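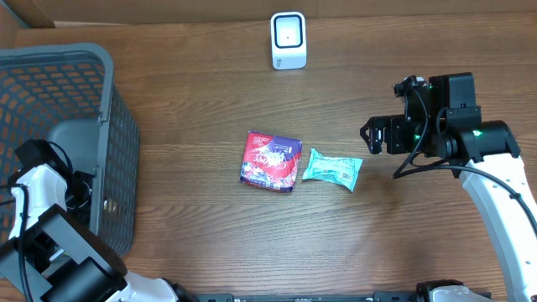

A **checkout basket** is a small open container used to hold goods at a shop counter while they are scanned and paid for. The term also covers the hand baskets that shoppers carry through the aisles. In most small stores the same basket does both jobs.

## Construction

Most modern baskets are molded in one piece from plastic. The walls are usually an open lattice, which saves material and lets crumbs and dust fall through. A thick rounded rim stiffens the top edge and gives the hand something to hold. Gray, red, and blue are common colors. Older baskets were made of wire or woven willow, and wire is still found in hardware stores.

Carrying baskets have 2 swinging handles that fold down against the rim. Counter baskets often have none and are lifted by cutouts in the walls. Baskets with sloping sides can be nested when empty.

## Use at the counter

Small packaged goods such as snacks, candy, and tea are taken out of the basket one at a time and laid flat on the counter. Each package is turned until its barcode faces the scanner. Desktop scanners stand upright and read through a window in the front, so the clerk has both hands free. Shiny wrapping can reflect light and may need to be tilted before the code will read.

Packages that have been scanned are kept apart from those that have not. In the grocery stores of Plurnberg, scanned goods go back into a second basket, a practice known locally as "two-basket checkout." Stores in Drinmont place them directly in a bag.

## Care

Plastic baskets are washed with warm water and mild soap. Lattice walls collect dirt at the crossings and are cleaned with a stiff brush. A basket with a cracked rim is normally taken out of use.

## See also

- Shopping cart
- Barcode reader
- Point of sale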